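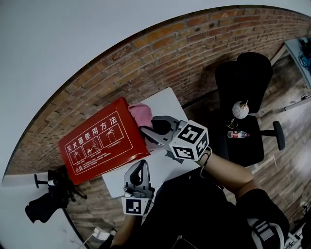
Good Practice Gallery: Handheld Gripper Sessions

Welcome to the September gallery! Our house rules for handheld gripper work run to 17 points now, and I love every one of them (yes, even the cable one). They started life as a single sheet Annick Royer taped up beside the Surkeck bench, and they've grown every time one of us learned something. The captions pick up the rules that matter most when there are real hands on the tools and real fabric in the fingers.

Rule 2, straps first. Wrist strap on before the gripper leaves the table, every time. It's the easiest habit to teach and newcomers have it by morning tea.

Rule 4, markers in the open. Keep the patterned faces clean and keep your sleeves off them. If you've got to cross your arms to reach something, put it down, shuffle around and come at it again — the tracking will thank you, and so will whoever labels the recording.

Rule 5, soft goods get a soft close. Socks are brilliant practice and I'll never get tired of them! Ease the fingers shut until the fabric stops sliding, then lift. Squeezing harder teaches the policy nothing useful and wears the pads out before their time.
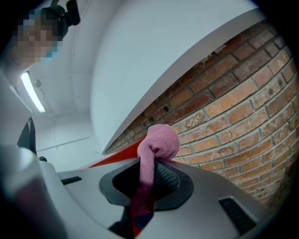
Rule 9 is the one I bang on about: look where you're going to place before you pick. Head and hands should be telling the same story, and a glance ahead makes a far better recording than a quick correction at the end. Leaning in is fine, by the way, as long as your feet stay put.

Rule 11, faces are blurred before anything is shared. That covers the Margaritis archive, the Woner workshop slides and this page too. No exceptions for people who say they don't mind.

Rule 14, rest your arms. We've logged nearly 400 takes under the current rules, and the ones recorded by fresh shoulders are a treat to watch. Smooth, unhurried, lovely stuff.

The full list lives in the Sodari handbook under Handheld Tools, in Annick's wording and with her margin notes left in. If your own crew does things differently, send your version through — I'd be stoked to read it, and rule 12 (spare batteries) could really use some fresh ideas.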